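Firnulholm, March

SUSTAMBERG OPENS RENEWED WORK FLOOR AT CLEVEN HALL

Carpet and floor marking replace the old bare surface

Sustamberg is glad to announce that the renewed work floor in Cleven Hall, Firnulholm, is now open to all teams who have a place in the building. The work covers 700 square metres and was finished in 19 working days. During this time the hall remained open in the evenings.

The old floor was hard and noisy, and people who worked there for a whole day often complained of tired legs. For this reason we decided on carpet for the main working area. It is a low, dense type which allows wheeled equipment and chairs to be moved by one person. Beside the carpet we have kept a light brown floor for the passage, so that deliveries do not need to cross the working area.

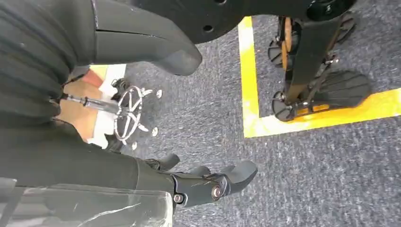

Bello Ogbonna wrote to us after the first week that the hall has become much quieter, but that small wheels still need a stronger push when they go from the passage up to the carpet. He asked if the edge could be made lower at the two doors. We thank him for this remark. A flatter edge strip has been ordered from Anozie, our flooring supplier, and it will be fitted before the end of the month.

The second part of the project is the floor marking. Yellow tape now shows where equipment on wheels should stand when it is not in use. Before, each team chose its own corner, and it happened that a passage was blocked in the morning and the owner could not be found until lunch. With the new marking, every team receives its own area and keeps its things inside the line. 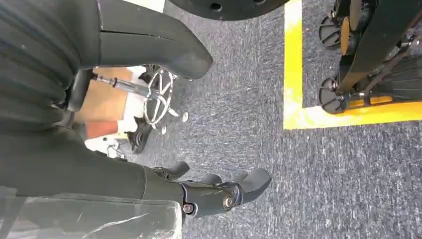
The rules for the marked areas are short. Equipment should be completely inside the tape, with wheels included. Cables may not lie across the line. A team that needs more room for a limited time can ask at the front desk, and an extra area will be marked for it, normally on the same day. Please do not remove or move the tape yourselves, as the glue can leave traces in the carpet.

The carpet is laid in tiles, and 100 spare tiles are stored in the building. If a tile is damaged or stained, it can be changed in a few minutes without closing the area around it. Stains should be reported at once and not treated with household cleaner.

Teams who wish to see the hall may visit between 9 am and 4 pm. Visits must be agreed with the Sustamberg office at Cleven Hall in advance.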